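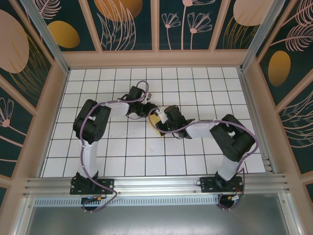

Ngata Creek Watershed Group
Minutes, June meeting, 6 p.m.

Mereana Hoani chaired. May minutes approved with one spelling fix.

Creek sampling: Trudy Tautahi reported high zinc at 2 sites below the old Handow plating yard. The upstream site was normal. Handow has asked for the lab sheets - Trudy to send.

Trout stocking: on hold until the next results are in. Motion carried.

Culvert at Celura Road: county quote is up to $2000 for clearing. Mereana to ask if the town will split it.

Brush drop-off: the gate stays locked after dark. Signs still needed.

Next meeting same time, upstairs room.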